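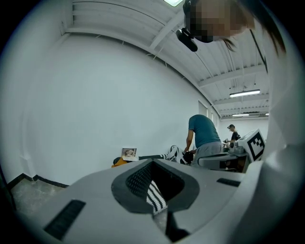
I finished the family tree in November, or finished the part I can do from home. It starts with my mother's grandmother, Ginette Bouchard, and goes back from there until the parish books stop.

The hardest bit was the move from Wostell to Rarkham. My aunt always said the family left because of a flood. The town paper for those years is scanned and free to read, so I went through it and found no flood. There was a mill closing, and 470 people lost their jobs that winter. Two of them have our surname. I think that is the real reason, but I have left the flood in the notes with a question mark next to it.

I paid for one record, a land deed from the Horness archive, number 2054. It took 6 weeks to come and the handwriting is bad. It does give Ginette's father's first name, which the census had wrong twice.

A few things I would do differently:

Write down where each date came from on the day you find it. I didn't, and spent most of a month looking things up again.

Talk to the oldest relatives first. Two cousins told me different names for the same baby, and the person who could have settled it died last spring.

Save the scans under the person's name and the year. Mine are still called whatever the website called them.

Next is my dad's side. I have one letter and a wedding date so far.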